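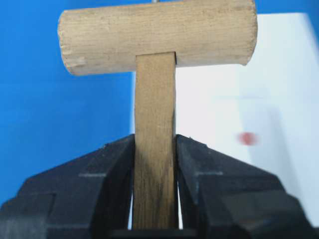
Manee Jitpraphai reckons I have been soaking the glue too long and then cooking it too hot to make up for it, and that the smell in the passage on the way in this morning told her as much before she had her coat off. She would have me start again with fresh granules and cold water and leave the pot alone until it has properly swelled.

Saturday, in by half past eight

So I have started again, with fresh granules and cold water. I did grumble a bit, I'll admit that here, but the old batch really was past saving. It came off the brush in strings and had gone a sort of cloudy brown, and when I rubbed a drop between finger and thumb it hardly grabbed at all. Down the sink with plenty of hot water after it, and the pot scrubbed out, which took longer than the making of the new lot.

The job this is all for is the set of dining chairs from the big house at Bredwood. They are nice old things, beech under a dark stain, and they have been sat on hard by several generations of what I imagine were cheerful people. Every back joint is loose and somebody has been at two of them with white glue, so those sockets need scraping right back to the wood before hide glue will have anything to do with them. I did one yesterday after tea with the narrow chisel and a damp rag and got about half of it clean. The other half can wait for better light.

Glue notes, as this is the part I'll want to find again. There are two tins from Neltach on the shelf, marked 822 and 934 in my own writing, those being the page numbers in the old order book and nothing to do with strength, so please don't anybody go by them as I once did. 822 is the older tin and the granules are a bit darker. 934 swells faster. Today's pot is all 934, covered with cold water by a finger's width and left 30 minutes while I had my breakfast properly, sitting down, with the radio on. By then it was soft all the way through and I drained off the spare water before putting it in the warm bath.

I kept the bath gentle, hot to the hand but well short of a simmer, and the difference is very clear. The glue is a pale honey colour and runs off the brush in one thin line, breaking into drops near the end. Hardly any smell. I tried it on two offcuts of beech from Frerichs, rubbed together until they started to drag, and then walked off and left them, and they are sitting by the stove now with a pencil mark across the join so I can see if they creep.
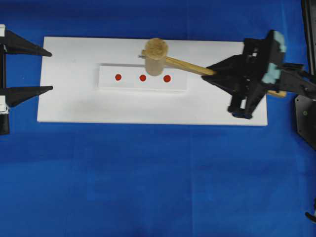 How long can the glue stay in the warm bath before it starts to lose its grip? A working day is fine if the lid is on and a splash of water goes in when it thickens, but I wouldn't warm the same pot up over and over all week.

The rest of the day went on dry fitting, which I always find rather soothing. I had the first chair together and apart several times, and labelled the rails with bits of tape on the inside faces where the seat will hide any mark. The left back leg has a slight twist in it and I don't think glue will argue it straight, so I shall let it be and trim the foot once everything has set. The room was chilly until nearly noon and I am sure that matters more than people allow for. Cold wood chills the glue before the joint is home, so I have stood the next lot of legs near the stove, turned now and then, to take the edge off them.

Clamps: we are short of the long ones. The pair that went over to Greltcombe for the church door are still over there, as far as I know, and if anyone is passing I'd be very glad to have them back. Meanwhile I have been making do with cord and a twisting stick, the way I was first taught, and it holds very nicely on a round-legged chair as long as there's a scrap of leather under the cord to save the finish.

I looked at the offcuts again just before locking up. No creep on the pencil mark, and a neat bead all along the join that had gone firm and rubbery, so I took it off with warm water on a rag while it would still come. I have left the pair a full night before trying to break them — over 12 hours, anyway — and I'd ask whoever is in first to keep their hands off until I've had my go.

Still to do: scrape out the second white glue socket, order more granules, find the lid for the small pot.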